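The Summer My Street Became a Power Plant

I got my first electricity bill with a minus sign on it in July, and I'm a little embarrassed by how many people I showed it to. My sister. The guy at the pharmacy. I even taped it to the fridge for a while (it's still there, under a pizza menu).

Some background. I live in Prisard, at the end of a long rural line that used to go down whenever a decent wind came through. Two years ago a small outfit called Uvis came around offering home batteries at a discount, and the deal was that they could borrow from your battery on hot evenings when everybody's air conditioner is going full blast. You get paid for what they take. They never go below the reserve you set, and you can tell them to buzz off on any given night, which I have done 4 times, mostly out of stubbornness.

I was not an easy sell! My share came to $3,000 after the discount, and I had a roof to fix. Dirk Schwerdtfeger signed up first and kept sending me screenshots of his credits until I caved.

There are 852 homes in it now. On a bad evening Uvis calls on all of them together, so the old gas plant out by Talukder can stay off an hour or two longer. I went over to their office, which is two rooms above a tire shop, and Farzana Biswas let me watch the big screen while an event started. I expected sirens or something. A line went down, another line went up, and she ate a yogurt.

My own gripes are small. The app is ugly. The credits show up a month late, and the battery hums, a low note I can hear from the hallway when the TV is off.

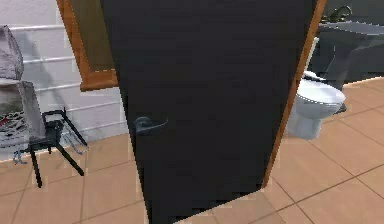
Gayan Cassim thinks I'm being too kind, and that the evening rate ought to be double what it is, given what the utility saves by not running that plant. He may well be right. The rate gets reviewed this winter and I'm planning to go and make a nuisance of myself.

Meanwhile Uvis wants to reach 1,000 homes before next summer, and Skukley, the next town up the line, is first on their list. I've already had two calls from people there asking about the hum.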